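How do I get our town council to adopt a peace resolution?

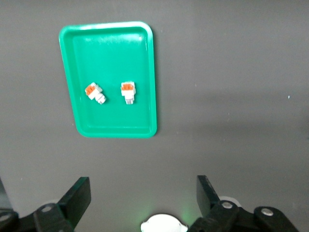

Asked by Ingrid Escobedo, 1 September 2011

I'm part of a small peace group in Natedero and we'd love our council to pass a resolution asking the government to put more money into conflict prevention and less into weapons. We have never done anything like it before! We run a vigil and a film night, and that's where our experience ends.

We've got a paper petition going with 278 names so far, mostly collected outside the library. Two councillors have been friendly, one has told us foreign policy is none of the council's business, and the rest haven't replied. Do we need a certain number of signatures? Should we write the wording ourselves or leave that to a councillor? And is there any point, given that a town council can't change what a government does?

Answers

sadeghi_m
4 people found this helpful

Yes, there's a point, and good for you for having a go! We did this in Floltow two years ago and it was one of the best things our group has ever done.

First thing, ring the town clerk and ask for the standing orders. They'll tell you how a motion gets on the agenda, how much notice is needed and whether members of the public can speak. Ours needed a proposer and a seconder, so your two friendly councillors may be all you need to get it debated. As for signatures, it depends on the council. Ours had no threshold at all. We handed in 401 and the clerk said thank you very much and put them in a folder, but the councillors certainly knew about them, and several recognised their neighbours' names.

Do write a draft yourselves, and keep it to one side of paper. Ours began at three pages and had the whole history of the arms trade in it (I wrote most of that, and I was very proud of it, and it all went). What we ended up with said why local people cared, what we wanted the government to do, and that the clerk should write to our MP and the Foreign Secretary with a copy. Put that last bit in! Otherwise it gets passed and just sits in the minutes.

On "none of our business": we talked about local things. Families here with relatives in war zones, the refugees who'd settled in the town, the names on the memorial. One councillor who had been dead against it ended up abstaining, and we were delighted with that.

Go and sit in the public seats for a meeting before yours comes up. You'll see who listens to whom.

Pustix

Councils can't do anything about wars. Write to your MP, it's quicker.

quietcorner

I'd do both, there's no harm in writing to your MP as well and you can tell him or her that the motion is coming.

Only thing I'd add to the long answer is to talk to the councillor who said no. Ask for a cup of tea and half an hour, and take somebody along who's good at listening. Ours had served in the army and had strong views on what soldiers are asked to do, and some of his wording went into the final motion. It was better for it.

Also check when the budget meetings are. We were put down for January, right in the middle of the arguments about parking charges, and got moved to the end of the evening when half the room had gone home. Spring was much nicer.

Good luck Ingrid, please come back and tell us how the vote goes!

Comment from Ingrid Escobedo

Thank you so much, this is brilliant. Three pages is exactly what we've got at the moment, so I'll be getting the scissors out. Ringing the clerk tomorrow. Does anyone know if the churches can sign as churches, or does it have to be each person?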